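Compressed air: leak survey results and changes to the shutdown routine

The compressed air survey at the Nevby building is finished. Raimonds Navickas and Ánh Lưu walked the full ring main with an ultrasonic detector over two night shifts, when background noise was low and the only demand on the system was leakage. They tagged 90 leaks. Most were at push-in fittings and hose tails on the drop legs. The main itself, which is welded, had two, both at flange gaskets near the receiver.

With production stopped, the compressor was still loading for about 30 percent of the time. The target for a system of this age is ten. Repairs to the drop legs began on Monday and are being done one bay at a time, so each isolation should last less than a shift. Blue tags mean the leak is logged and waiting. Please leave them in place even if you have tightened the fitting yourself, and tell Ánh the tag number so the repair can be checked under pressure.

Three changes apply from June:

Bay isolation valves are to be closed at the end of the last shift. The valve handle sits across the pipe when closed.

Line pressure drops from 7.2 to 6.6 bar. Glykeria Politis has checked the rated minimum for every fixed consumer and found one exception, the Laizer marking station, which will get a local booster.

Open blow-off pipes will be replaced with air-saving nozzles. The part is stock number 314 in stores – take the short version unless the guard clearance requires the long one.

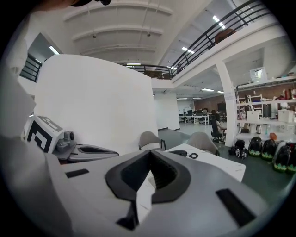

Condensate drains are a separate matter. The timed drains on the two dryers open far more often than the moisture load needs, and each opening vents usable air. Level-sensing drains have been quoted by Workholm and are in the budget for the next quarter. Until then the timers have been reset to the longest interval in the dryer manual.

A repeat survey is planned after the last bay is done. Questions about isolation times go to Toàn Bạch, extension 736.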